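Re: [grip-users] Narrow fingers vs. wide ones on a two-arm table

On the list, an earlier message said:

> We have the Rai controller on a two-arm table and are choosing between the Flullo narrow fingers and the wide Wutby blocks. The job is soft goods, mostly shoes and small bags. Has anyone run both? I am mainly interested in how they do on things with a thick, squashy edge. Also, do you get by with the head camera alone, or are wrist cameras worth the cabling?

We ran both sets in June, so I can answer most of this. The short version is that I would buy the narrow ones first and add the wide ones if your bags turn out to be floppy.

Our test object is the slide sandal. It has a strap you can go under and a thick footbed you can pinch, so one object gives you two different grasps. The task is to pick slides off the table and put them away in pairs. We did 200 picks per finger set, half by the strap and half by the heel.

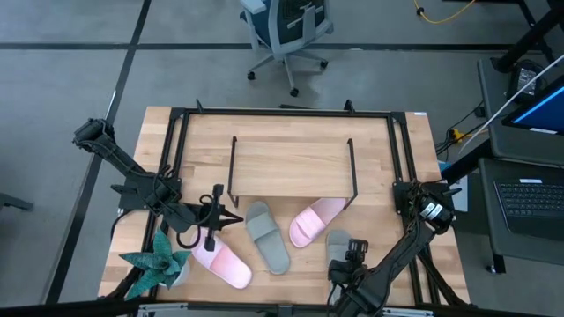

Strap picks were close to a tie. The narrow fingers went under the strap more easily when the slide was lying at an odd angle, and the wide ones held it steadier once it was up. Heel picks were where they differed. The wide blocks need room on both sides, and if two slides are touching they push the second one away before they close. We had to add a nudge move to separate them, and that added almost 3 seconds to each pick.

> do the wide ones mark the material

Not that we could find. We kept the grip force at 80 percent of the controller limit for both sets. Above that the foam stayed dented for a while, with either finger.

On cameras: keep the head view and add the wrist ones. The head camera is fine for deciding which slide to go for. It is poor for the last few inches, when the arm hides the thing you are reaching for.

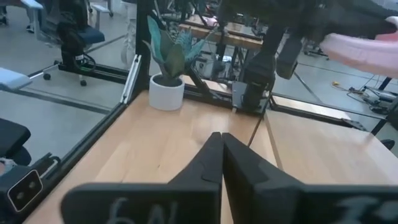
Mount the wrist camera far enough back that you can see both fingertips when they are closed. Ours was too close at first and the fingers took up most of the view. The Kultel bracket has a second set of holes for this – use those. Write an ID on each finger, too. We swapped a left and a right once and lost an afternoon to a calibration error that was only that.

> any trouble with the two arms getting in each other's way

Some. We split the table down the middle in software and let only one arm cross at a time. It is slower but we stopped getting joint limit faults. Route the cables with more slack than you think you need at the elbow, and check them with the arm at full reach.

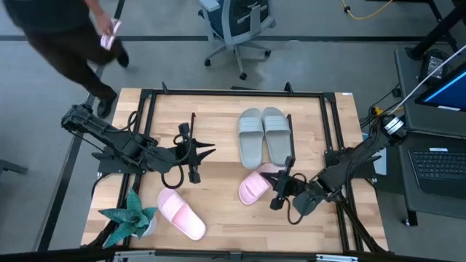 One thing I have not sorted out is heel picks from directly overhead. Coming in at a slant works better for us, but the Rai planner keeps choosing the vertical approach unless I block it. If anyone has a clean way to set a preferred approach angle per object, please post it. I can send the config file for the rest.

Comments (3)

We saw the same thing with wide fingers and touching objects. Grinding a taper on the tips helped a little.

Which firmware was the Rai on? The approach weights moved to a different menu in version 8.

Would like the config file too, please.

Related threads
Wrist camera cable keeps working loose
Kultel bracket hole spacing
Flullo fingers: replacing the pads
Grip force settings for foam and rubber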